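Recording examples for the peg board: questions we keep getting

Why collect examples at all? Couldn't someone just program it?

For one board, in one spot, probably yes. Koval wants a system that copes when the board has shifted. Whether examples buy you that is still open, and we'd be wary of anyone who says it's settled.

How many have you got?

363 recordings as of June. It sounds like a lot. We threw out 67 of them.
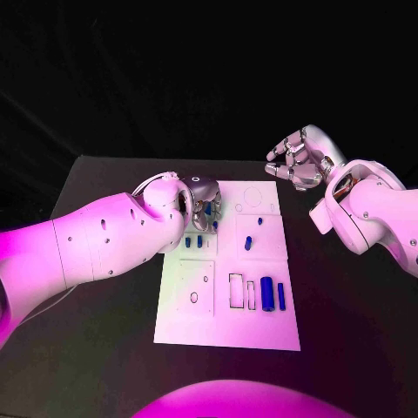 What gets a recording thrown out?

Dropped pegs, mostly, and long dithering over a slot. Futia argues that fumbles teach recovery. Perhaps – we've yet to see it.

Does the lighting matter?

The Drultwood notes say to vary it. We do, but we haven't tested whether it helps, so please don't quote us.

Why two arms?

Some parts are easier with a second hand near by. Plenty aren't, and for those the extra arm is just more to record.
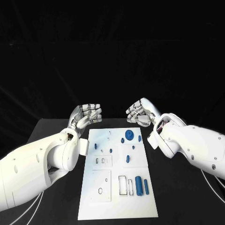

Can I use the recordings for my own robot?

You can ask. Different hands grip differently, and we doubt much will carry over.

Is Gurkari's claim of "learning from 3 examples" true?

We tried it for 2 days and couldn't repeat it. Send us your settings if you have.

Page last changed 10/01/2023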